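The Little Brown Tray

I have a thing about coffee trays. You know the kind I mean: the divided box of sugars and stirrers and mystery packets that sits beside the machine in every office, motel lobby and tire shop in the country. Some people check the bathrooms to find out what a place is really like. I go straight for the sweeteners.

It started in February, at a motel outside Padley, when I was cold and cranky and got in so late that the only thing open was the breakfast nook. Somebody had sorted every packet by color and lined them all up facing the same way, and I stood there in my socks feeling looked after by a total stranger! I went home and dumped out my own kitchen drawer that same night. It held soy sauce, three kinds of sugar, a fistful of ketchup and a tea bag that had come open and gotten into everything.

So I bought a tray (the Woo four-section, if you're shopping, and yes, there are cheaper ones). Then I did what any reasonable person would do and spent a whole weekend rearranging it.

A few things I've picked up since then. Flat packets like to overlap, the way shingles do, and you can fit a surprising number of them in if you let them lean on each other. Skinny sachets are happier standing up, but only when there are enough of them to hold the row together. Take out four or five and the whole bunch slumps over like kids on a long bus ride. I keep a backup bag in the pantry just for that. And there's always one section that turns into the mixed section, no matter how strict you are. I fought it for weeks, and now I just let it have its corner.

The office supply people have figured out there are more of us than you'd think. The spring catalog from Vateck lists 771 items under "beverage station," and I read every page of it in bed. The fancy one with the lid was $200. For a box! I put a sticky note on it anyway.

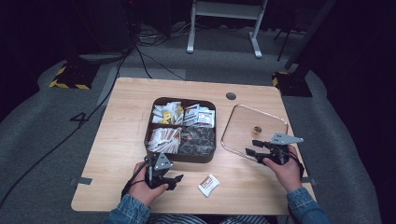

Four sections, one stray sachet, and a glass plate on the side for the little round one.

I'm a big believer in the side plate, by the way. Anything small and round will roll to the bottom of a deep compartment and stay there until you move house, so give it a plate of its own. Clear glass is my favorite, and mine came from the thrift store in Drullham, where I had gone to look for a lamp.

Refilling takes me 30 minutes on a slow morning, mostly because I keep stopping to fix a row that was already fine. My sister-in-law thinks I should get a hobby. She also took two sugars from the front of the tray last time she was over, and I waited until she'd driven off before I straightened it.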